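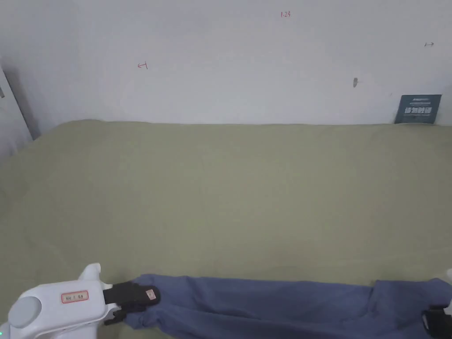

裤子到底该叠还是该挂？

看料子，也看柜子有多深。软的、没有中缝的，叠着放就行；有中缝的、容易起亮印的，挂着省事。家里没有挂的地方，那就都叠，穿之前抖一抖，大部分人看不出来。

（开场就把这一问一答念完，语速慢一点，念完停一下。下面多半有人已经准备记笔记了，等他们发现答案这么短。）

然后说：今天我有18分钟，刚才那几句话用掉了不到一分钟，剩下的时间我想讲讲，为什么这么短的一个答案，能撑起那么多课、那么多书、那么多盒子。

自我介绍一句带过。不念简历。说我在家里洗衣叠衣叠了很多年，也在店里叠过，给人家上门收拾过衣柜，现在给Remix这个系列讲一场，主办方给我的题目是“叠好一条裤子”，我跟他们讲好了，题目可以不改，内容由我定。

【第一部分　先看台面】

投影停在开头那张不动，讲到这一部分的末尾再翻。

大家先别看裤子，看底下铺的那块布。鼠尾草绿，哑光的，有点皱，左边那一角还往上拱起来。后边靠墙的地方，布边也堆着一点，没有拉直。

我为什么要从这块布讲起？因为教叠衣服的人，十个里有九个是在一张光溜溜的台面上叠的，白的，亮的，边是边角是角。你回家照着做，家里是床，是沙发，是铺着旧床单的桌子。床是软的，一压一个坑，折线压不实；铺了布的面上，布会跟着衣服走，你拽裤腿，底下的布也来了，叠着叠着整个歪过去。教的人从来不讲这一段，讲了他的手法就不好看了。

我自己的看法：铺布没问题。布能垫灰，能护住浅颜色的料子，深色裤子在上面也看得清边。毛病出在布松。想试的人回家可以试一下，布的四边掖紧，或者两头拿重一点的书压住，同样的叠法，手感差很多。这个办法不花钱，所以没人拿它开课。

（这里可能有人笑。不用等。）

再说颜色。有位学员问过我，台面是不是必须用浅色布，她在哪里看到说浅绿色“有助于专注”。我问她出处，她翻了手机翻了半天，最后翻到一家卖布的页面。我不反对绿色，绿色挺好看的。深蓝灰的料子搁在浅绿上面，边缘看得清楚，这就是它全部的用处。您家里要是有块米色的旧床单，别去买新的。

布的大小倒是值得说一句。铺得比裤子长一点就够，别铺到地上拖着，走来走去会踩。我就踩过，一整摞刚叠好的全下来了。

提醒自己：讲到这里喝口水。上回在Barbu讲的时候忘了喝，后半场嗓子是哑的。

【第二部分　裤子摊开是什么样】

还是那张。现在看前头那一长条蓝灰色的料子，我说它大概是条裤子，您要说是别的什么衣物叠了一下，我也不跟您争。它就那么横着，软软地堆着褶，右边那半截还鼓起来一块。

我特别愿意给大家看这种样子，因为这就是衣服从筐里拎出来之后的样子。所有的示范都从“把裤子平铺好”开始，“平铺好”三个字，说得像喝口水那么容易。我觉得叠裤子一大半的功夫都在这三个字里，后面对折再对折，小孩都会。

所以我把这一段讲细一点。下面的顺序是我自己的，别人未必这么做，我也没拿它去比过赛。

先找裤腰。听着好笑，但一条皱成团的软裤子，头尾真的不好认，尤其是松紧腰的，裤脚也带松紧的那种。手顺着边缘摸，摸到厚的一圈，那里多半是腰。

找到腰，两手各拿一边，拎起来抖。抖两下就够了，抖多了胳膊酸，对裤子也没有更多好处。有的书让你抖到“听见布的声音”，我抖了很多年，布的声音一直差不多。

抖完让裤腿自然垂下来，裤脚先落到台面上，再往自己这边放腰。先落裤脚还是先落腰，我试过两种，先落裤脚的话裤腿里窝的气少一些。如果您那张台子短，先落腰也行，别为了一个顺序把裤子拖到地上去。

放下之后，摸一遍口袋。口袋的里布会翻、会团，裤子鼓一块，常常就是它。用手掌往里一抹。口袋里要是有纸巾，那就别叠了，重新洗吧，我陪您难过一会儿。

然后顺裤腿。我用小臂，从裆往裤脚推，推一遍。别用指尖一点一点抠褶子，抠完这个那个又起来了，很容易抠出脾气。

（现场演示用我自己带来的那条灰色运动裤。助手不用上台，我一个人做。做得慢，做坏了就做坏了，不重来。）

顺平到什么程度算好？我的标准低：裤腿两条边能对上，大面上没有硬褶，就可以往下走了。软褶不用管，叠进去过一夜自己会服帖一些，料子不听话的，熨斗说了算，叠法说了不算。

【第三部分　那些讲究】

翻页。这一页只有字。

讲究之一：必须叠成长方形。

长方形好摞，这一点我承认。裤裆那里有个尖角凸出来，往里折一下，就成长方形了。这个动作我做，也教。我怀疑的是后面那半句，说不折这个角，“裤子会记住错误的形状”。裤子记不住。棉布受潮受压会留印，化纤受热会定型，这些都有，可跟那个角关系不大。那个角不折，唯一的后果就是摞在一起有点歪。您家抽屉本来就满，歪也歪不到哪里去。

讲究之二：必须竖着放。

竖着放的好处是一眼都能看见。坏处是抽屉一旦不满，抽走一条，旁边的全躺下了。介绍竖放的照片都是满满一抽屉，没有人给你看星期四晚上的样子，那时候洗的还没干，抽屉里只剩下几条，东倒西歪。怎么办？商家说，买隔板。您看，一个不花钱的办法，拐了个弯就要花钱了。

我的建议很没意思：抽屉深的竖着放，抽屉浅的平摞；裤子常年塞得满的竖着放，来来去去的平摞。拿不准就平摞。

讲究之三：裤子不能对折，要三折，因为对折“伤膝盖”。

伤的是谁的膝盖，我问过讲这句话的人，她也没说清楚。对折的折线落在膝盖附近，这个位置您穿起来本来就要弯的。三折的折线多一道，落在大腿和小腿上，站着的时候反而容易看到。两种我都用，柜子窄就三折，柜子宽就对折。

讲究之四：折的时候要带着感谢的心情。

这一条我不评论。愿意的可以。我叠到后来心里想的都是晚上吃什么。

（下面如果有人不高兴，别接着开玩笑，往下讲。上次有一位听众因为这一条给我写了很长的意见，写得挺客气，我也回了。她的意思是，叠衣服对她来说是一天里安静下来的时候。我信。我只是不愿意别人把这份安静标了价再卖回给她。这段如果时间够可以讲出来，不够就略过。）

【第四部分　两样产品，说清楚】

翻页。产品不上照片。

Pralon的叠衣板。我自己买的，没有人送，今天也没有人赞助我提它。板子是几片连在一起的，衣服放上去，左边翻一下右边翻一下，下边往上一翻，成了。叠T恤确实整齐，大小一致，我服气。叠裤子就勉强。裤腿比板子长，得先对折再上板，等于您已经叠了一半才轮到它。有中缝的裤子更麻烦，板子的边正好在料子上硌一道。说明书上写“适用于各类衣物”，我觉得“各类”这两个字胆子很大。

公平一点讲，我有个学员家里两个孩子，孩子觉得翻板子好玩，抢着叠。那它就值。您家孩子要是不觉得好玩，那就是一块板子。

Filtutport的抽屉分格盒。盒子本身做得不差，边不扎手。我的疑问在尺寸：它按一种抽屉设计，您家的抽屉大概是另一种。买之前量一下里面，量里面，别量面板。我见过好几家，盒子买回来差一点点放不进去，就搁在衣柜顶上，里面放了些什么谁也说不清，过年的时候拿下来擦一擦灰，再放上去。

说到量尺寸，这里讲一个数。我那条最常穿的长裤，从腰到裤脚94厘米。对折，再折一次，是一个长度；三折，是另一个长度。各位回家量一量自己的裤子，再量一量抽屉里面的深，两个数放在一起，叠法自己就出来了，用不着记口诀。这是今天唯一一处我希望大家真的去做的。

（这里放慢，最好重复一遍“量里面”。）

【第五部分　30天】

翻页。

Yasaman Kiani前年给我看过一份课程，叫“30天衣柜重启”。她当时在犹豫要不要报，我让她先别交钱，把课表念给我听。课表我没有照抄下来，大意是前面几天不许叠任何东西，光把衣服拿出来看；中间讲叠；最后讲“维持”。叠裤子排在中段，占了整整一课。

我问她，你家裤子多久洗一回。她说一个礼拜一回。那一个月下来，裤子也就洗上那么几轮，你能练的次数就这么多，课却要天天上。她算了算，没报。后来她按自己的办法弄，洗完收下来，当天晚上坐在床边叠，电视开着，叠完就睡。有几天没叠，就没叠，筐里放着，早上从筐里拿着穿。

我拿这个例子，意思不是她的办法比课程高明。我没跟踪过她的衣柜，也没对照组。我也不知道报了那个课的人现在过得怎么样，也许很好。我能说的只有一点：那份课表里没有哪一天讲“今天太累了怎么办”，而我上门收拾过的人家，问得最多的恰恰是这一句。

太累了怎么办。我的回答：软裤子、睡裤、孩子在家穿的，对折一次搁进去，关抽屉。有中缝的、明天要见人的，挂起来或者搭在椅背上。剩下的留在筐里。筐里放一晚上，衣服不会坏，前提是干透了。没干透的别捂着，摊开。干没干透，摸腰头和口袋，这两个地方干得最慢。

（“干透了”这句务必讲到。上次漏了，散场有人追出来问。）

【第六部分　反对我的意见】

我自己讲了一路的怀疑，也应该让别人怀疑怀疑我。Padmavathi Sundaram听过我这场的早一版，给我提了意见，我把她的话摆出来。

她说，你老讲差不多就行，可有的人就是靠规矩才能动手的。你告诉他“看情况”，他站在一堆衣服前面看半天情况，一条也没叠。你给他一个死规矩，哪怕没什么道理，他就叠完了。

我想了挺久，觉得她讲得对，至少对一部分人对。所以我后来给这一部分人备了一套死规矩，写在纸条上，今天放在门口桌上，要的自己拿：

裤子一律先抖两下。
裤腰朝左。
两条裤腿叠在一起，裤裆的角往里折。
裤脚折到腰，再对折一次。
开口朝里，折边朝外，放进去。
一条裤子最多叠2分钟，到了时间什么样就什么样。

朝左有没有道理？没有。朝右也一样。左撇子请自便。

她还有一条意见，说我对书和课太刻薄，有的人从书里得到过真的帮助。这一条我接受一半。帮助是真的，我见过有人照着书收拾完，整个人都松快了，走路都不一样。我怀疑的地方在于功劳算给谁。她花了一个周末把不穿的裤子都清掉了，抽屉空了一大截，这时候随便怎么叠都放得下、都好看。书里说是叠法的功劳，我看多半是那几袋子拎走的裤子的功劳。

当然我也没法证明。可能两样都有。

【第七部分　演示第二遍】

放下话筒，把领夹麦打开。（检查！）

同一条灰裤子，弄乱，再叠一遍，这次用那套死规矩。边做边说动作，不讲道理。做完直接拿起来给前排看，正反都给看，歪的地方指给他们看。

然后请一位听众上来叠一遍，别指导。叠成什么样都说可以放进抽屉，因为确实可以。如果来的这位叠得比我好，就请他讲讲怎么叠的，我在旁边听，时间从提问里扣。

备用：没有人愿意上来，就把裤子挂到椅背上，接着讲下一段。

【第八部分　几种难弄的】

这部分看时间取舍，讲到哪儿算哪儿。

牛仔裤。厚，硬，叠完自己会弹开。不必跟它较劲，折线处用手掌压一下，把重的放下面，轻的放上面。有人说牛仔裤要卷。卷起来占的地方我看着没小多少，塞行李箱的时候填缝还可以。

西裤。中缝对中缝，夹裤脚倒挂。带夹子的衣架留印的，垫一小块布或者一张厚纸。没有带夹子的，搭在横杆上，横杆粗一点为好。这种裤子如果只能叠，出门前头一晚拿出来，别早上拿出来再发现。

运动裤，带绳子的。绳子先打个松结，或者塞进裤腰里。绳子跑进去一头是叠衣服这件事里最磨人的，我没有见过哪本书给它一章，我愿意买那一章。

小孩的裤子。短，折不出几道来，对折就完了。非要把它叠成可以立起来的小方块，拍照很好看，孩子自己拿一条，其余的全翻。想清楚是给谁叠的。

阔腿裤。把裤腿先往里折窄，折到跟腰差不多宽，再当普通裤子来叠。滑的料子会散，我一般挂。

带亮片的、带刺绣的，翻过来叠。我只有一条，是别人送的，没穿过，所以这一条经验有限，各位打个折听。

【提问时间　先备着的几个】

有人会问：你说的这些跟没说一样，都是看情况，那我来听什么？
回：来听哪些钱可以不花。（说完就停，等下一个问题。）

有人会问：熨完马上叠行不行？
回：凉一凉。热的时候压上去，印子会重。搭在椅背上，去干别的，回来再叠。

有人会问：收纳箱里过季的裤子怎么叠？
回：折得越少越好，箱子多长就折多长。樟脑的事我不懂，别问我，问卖料子的。

有人会问：我先生叠的我看不下去，要重叠吗？
回：别当着面重叠。我建议索性别重叠。他叠的那条裤子跟您叠的那条，穿到身上走出门去，我请您在街上给我分出来。

有人会问：铺的布要不要熨平？
回到最前面那张。布有皱，墙根底下还堆着一截，挡不住人在上面叠东西。拉紧比熨平要紧。我家那块从来没熨过。

有人可能会推销自己的产品。让他讲完，谢谢他，请他把报价写在后面的白板上，大家自己看。

【收场】

不放总结页。把门口纸条的事再说一遍，把量抽屉里面的事再说一遍。

灰裤子记得带走。上一次落在Barbu的讲台底下，过了一阵才寄回来，寄回来的时候人家给叠了，叠的是三折。

扩音关掉，转接头还给前台。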